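Erkelby Home & Hobby Help
Board: Kitchens, Pantries and Storage

Deep corner cabinet is eating all my spices, what do I do?
Posted by korkentcook

Hi all! We moved into the Korkent in May (it's an older apartment building, lots of character, terrible cabinets) and the kitchen has one of those blind corner cabinets where half the space is around a bend. I've been putting spices and baking stuff in there and I swear I now own four jars of cumin. Every time I need something from the back I take out the whole front row, line it up on the counter, find the thing, and put it all back in a different order. The opening is 20 inches wide. I rent, so I can't rip anything out, and I'd like to keep it cheap. Pull-out shelf? Bins? Just give up and use the windowsill? 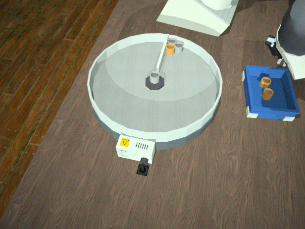

Money first: the one place I called quoted me 3690 for a full pull-out system, installed, and I laughed out loud on the phone. So that's off the list. My sister-in-law swears by turntables, and a round shallow one with a raised rim all the way around is the style I'm leaning toward, but I worry about wasting the corners. Does anyone have one in a deep cabinet and still like it a year later?

nziokakitchen
Yes, get the turntable! I've had two in my corner cabinet for ages and would never go back. You do lose the corners, but you weren't using them anyway, you were just storing old cumin in them. A few things I learned. Measure the door opening and not the inside of the cabinet, and remember the hinges stick in a bit. I bought one that fit beautifully inside and couldn't get it through the door. Get a rim, because a fast spin will throw a vanilla bottle straight off the back. And put the tall stuff in the middle and the short jars around the outside, otherwise you'll be knocking things over all day.

Before you buy anything, empty the whole cabinet and check dates. I threw out 26 jars. Some of that paprika had moved house with me twice – it smelled like cardboard. 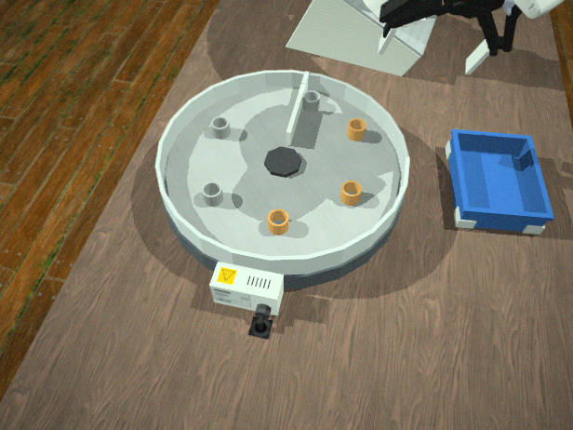

Labels go on the lids if your cabinet is below the counter, and on the front if it's above eye level. I use painter's tape and a marker and it holds up fine. The fancy label maker is still in a drawer somewhere. If you bake a lot, keep the baking soda and yeast and sprinkles in their own small bin next to the turntable, so you can carry the lot over to the counter in one go.

loderel_lane
bins. dollar store ones with a handle. pull the bin out, done. turntables get sticky and you have to wash them

pantrymoth
I've done both and it depends on what you keep in there. Round jars and bottles do great on a turntable, but boxes and bags are a pain because they hang over the edge and catch on the cabinet wall. So spices and oils on the spinner, flour and rice bags in a bin. Mine does get sticky under the honey, loderel_lane is right about that, but I wipe it when I wipe the counters and it takes a minute.

Also, since you rent, put a piece of that grippy shelf liner under it. The base on mine used to creep toward the back every time I gave it a push, and then I'd be half inside the cabinet trying to reach it. Cut the liner smaller than the base so it doesn't curl up at the edges. And check that the shelf is level! Ours tilted and the thing would slowly turn by itself until the heavy olive oil was at the back again. A folded bit of cardboard under one side fixed it.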